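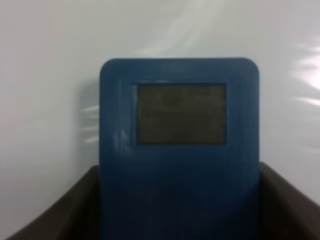 Blue casing, rounded corners, dark container.

The flat board

I have loved whiteboards since I was nine and my aunt let me draw on the one in her surgery waiting room. I like the squeak, I like the smell of a new pen, and I like the moment when a whole afternoon of bad ideas goes in a few strokes. What I had never done, until I spent a week in Rudivstead in February, was lay one flat on a table and work on it like a big sheet of paper.

The person who talked me into it was Ambros Kälin. He runs drawing and planning workshops from two rooms above a bicycle shop, and he took his first board off the wall to mend a bracket. It stayed on the table for a month. People sat down at it, pulled up chairs on all sides and began writing at once – even the quiet ones, who would never have walked to the front of a room with a pen in their hand. He put the bracket in a drawer and bought a second board.

I tried it the same evening and was hooked. Your arm doesn't ache! You can lean on your elbow, you can slide a mug out of the way, and you can turn a diagram into a conversation by simply walking round to the other side of it. My handwriting, which slopes downhill on any wall, came out almost straight.

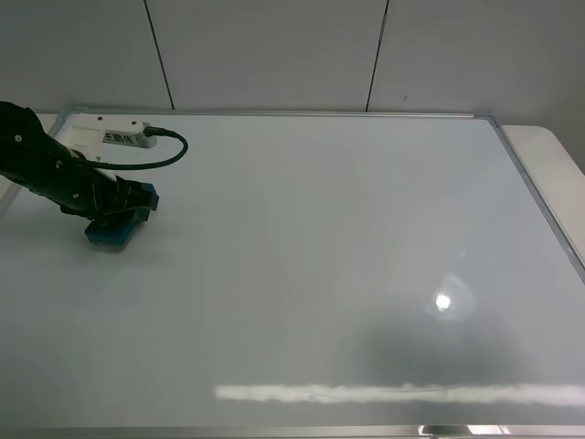

Light is the thing you have to learn. On a wall, a glossy board mostly bounces the ceiling lamps towards the floor, and you forget they are there. Lay it down and they come straight back up at you. A bright round spot of glare sits right of centre on the white surface, with a long streak below it, while the blue eraser over to the left is on a stretch that's far easier on the eyes. I would start writing on that side. Ambros moves his chair until the spot lands somewhere he doesn't need, and then stays put. Andri Hofstetter, who shares the rooms with him, prefers to switch off the ceiling light and bring over a desk lamp, and the two of them have been arguing about it happily for years.

Then there is the wiping. I had always scrubbed in circles, quickly, standing up. At a table you see what that does: you push a grey haze from one place to another and leave a ring of crumbs behind. Andri taught me to start at the far edge and pull towards myself in straight, overlapping strokes, lifting the eraser at the end of each one.

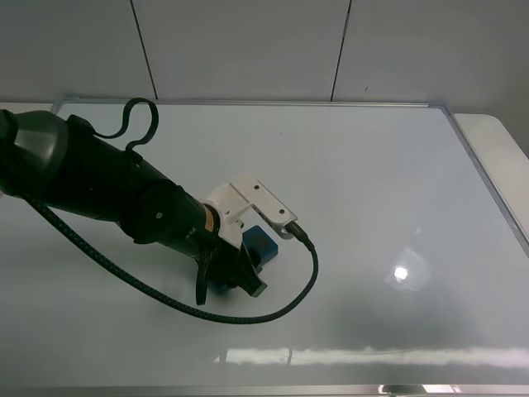
It feels slow for the first minute and then it feels wonderful, a bit like ironing a good shirt. Keep the pad flat and let its long side do the work. Tap it out over a bin afterwards. A dirty pad will undo everything, and I now check mine before I check my pens.

The edges deserve a word too. Ink dust gathers where the surface meets the trim, and on a table there's no tray below to catch it. A soft cloth folded over a fingertip gets right along the join, and into the corners if you go gently.

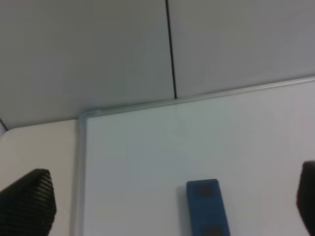
My own board came off the kitchen wall the day I got home. I've planned a garden on it, lost several word games on it and eaten toast at it. The screw holes in the plaster still need filling.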